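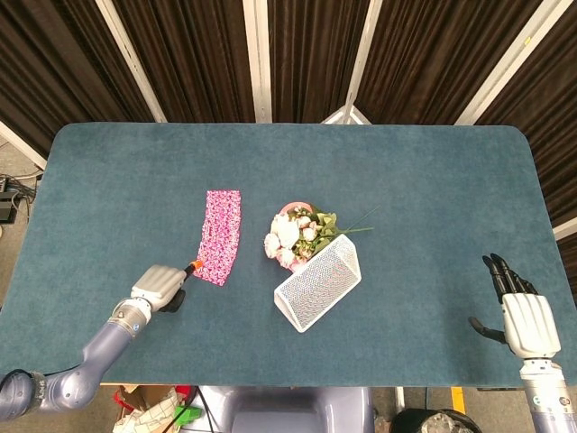 Should a small packing business buy a two-armed robot outright or lease it first?

Lease first if the supplier allows it, and put the money you hold back into spare fingers, a decent table and the hours it takes to get the thing working.

I handle purchasing for Lolel, a small company that makes up gift baskets, and this is a review of the Golham bench unit after a season with it. We leased through Pralell. Arūnas Tamošiūnaitė did the setup and Sigita Lepik ran it most days, so the comments on daily use are mostly hers.

The unit is a torso with two arms. You choose what goes on the end of each one. We took a parallel gripper on the left and a humanoid hand on the right, mainly so we could compare them before committing to a pair. I would order it that way again for a trial. I would not order it that way for production.

The gripper is the better buy. It picks up the edge of a folded cloth, it handles the rim of a wire basket, and when a finger pad wears out you unscrew it and fit another. A set of pads costs 118, and we went through 3 sets during the lease. Budget for that at the start, as Pralell does not include them.

The hand is harder to recommend. It does well with artificial flowers, where closing several fingers gently is easier on the stems than squeezing between two pads. On fine wire mesh it was slow, and a fingertip would sometimes catch in the grid. It also adds 2,000 to the price, and if it goes back for service you wait. Ours was away for most of January.

Things the quote left out:

Work surface. A hard tabletop was a nuisance for thin cloth, and a soft carpet-type covering was much easier on both the gripper and the stock. Get one cut to fit the table. Lint is a small problem and Sigita vacuums it on Saturday.

Backdrop. We hung plain dark curtains behind the table so the cameras were not picking up people walking past. Cheap, and worth doing before setup day.

Cabling. Allow more floor space beside the table than the drawing shows. The cables need somewhere to go where feet and carts do not.

Staff time. This was our largest cost. Each new item in a basket took up to 2 weeks before Sigita was happy to leave the robot to it. If your product line changes every month, work that out before you sign anything.

Helju Kivi in our accounts office asked me to add that the lease is billed from delivery and that installation came later. Ask for the start date to be moved to the day the unit first runs. We did not ask.

Support was good by phone and slow by email. The manual is readable, though the section on swapping end fittings has the steps in the wrong order, and Arūnas keeps a corrected copy taped inside the cabinet door.

We are keeping the robot for next year with grippers on both arms. The Baranauskienė workshop, which does more flower work than we do, has asked to take over the hand.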